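The Lease on Jorusetti Street

Chaimae Tahiri got the key from the landlord in December, four months after her uncle closed the tailor shop. The landlord wanted the rest of his things gone by the end of the month. He said it the way he might have asked her to move a car.

She had been in the shop every day after school when she was small. Her uncle cut suits for the men from the Boltesier mill and took in pants for everyone else. He kept the radio low and his pins in his mouth. When the mill let more than 2000 people go, he put the price of a hem down to three dollars and left it there.

The boxes took her most of an afternoon. Buttons went in one, thread in another. She found six unclaimed jackets with paper tickets on the sleeves and read the names. One was Mizuno, the dentist, who had moved to Trostomia before she finished high school. 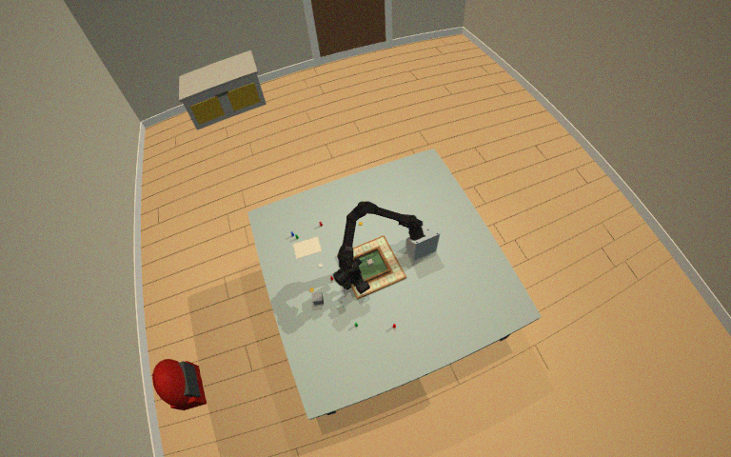
Her uncle called at five to ask how it was going. He was living with her mother now and his eyes were bad. She told him the front was done and she was in the back room. He asked if the light was any good in there. She looked at the gray walls and the brown door, and at the big square table standing out on the wood floor, and said it was fine.

"Don't let him keep the table," he said.

"It won't fit in my car."

"It came in through that door. It goes out through it."

"Did you take the legs off?"

He had to think. She heard her mother say something behind him, and a faucet running.

"Your father did," he said. "He had the wrench."

She wrote wrench on the back of Mizuno's ticket and put it in her coat. Then she asked him what he wanted done with the jackets.

"Call them," he said. "Somebody might be cold."

She sat down on a box and started looking up the numbers.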